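How to check a politician's quote before you share it

Quotes from speeches and press events are often shortened, joined together or moved to a different question. The method set out on this page takes between five and 40 minutes, depending on how the words were first spoken. It needs a browser, a text editor and a pair of headphones.

Step 1. Copy the quote exactly

Paste the quote into a plain text file, keeping the punctuation. Note where you found it, the time you found it and the name of the speaker. Mark every ellipsis and every square bracket. An ellipsis shows that words have been removed. Square brackets show that an editor has added or changed something.

Step 2. Search for a short run of words

Choose five or six words in a row from the middle of the quote, put them inside double quotation marks and search. Avoid the opening words, as these are the ones most often tidied up. If nothing comes back, try a different run. If the only results are social media posts, treat the quote as unconfirmed and go on to Step 3.

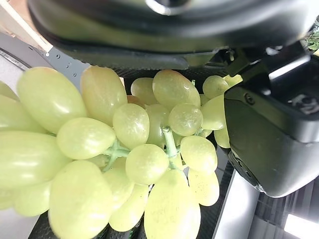 Step 3. Find the earliest version

Sort the results by date and open the oldest three. Local papers and agency reports usually carry more of the original sentence than later opinion pieces do. Compare each version with your text file and write down any word that differs. A change from "could" to "will" is enough to alter the meaning of a policy statement.

Step 4. Go to the full transcript or recording

For words spoken in a parliament or council chamber, use the official record. For rallies and doorstep interviews, look for unedited video. Most players let you show an automatic transcript, which can be searched with Ctrl+F. Automatic transcripts mishear names and drop short words such as "not", so always listen to the passage itself. Start 30 seconds before the quote and carry on until the speaker changes subject.

In the Batgate recording, the sentence most people shared is on line 326 of the transcript. The question it answers is on line 73, and a reader who starts at the quote will miss it. A long answer may need to be traced back in this way more than once.
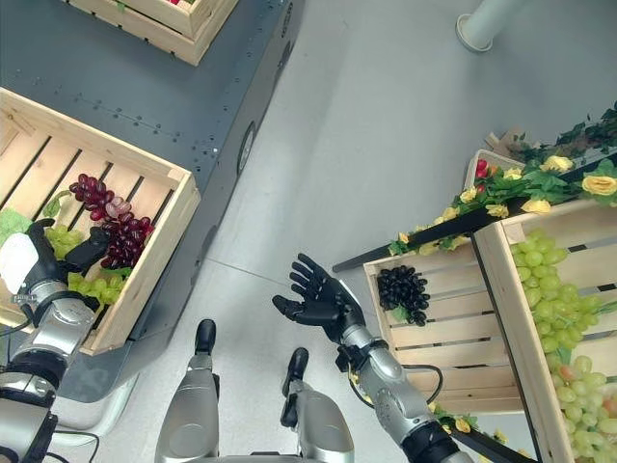 Birkesitz replied that the official record is no use for this, as members are allowed to correct their remarks before the final version is published, and that the recording should always come first. Where the two disagree, save both and quote the recording, with a note that the printed record differs.

Step 5. Record the result

Use one of four labels: exact, shortened, altered or not found. Add the link, the time in the recording and the full sentence on either side of the quote. "Not found" does not mean false. It means that no source was located with the searches listed in your file.

Save a copy of each page you relied on. Reports are often updated during the evening, and the earlier wording may be gone by morning.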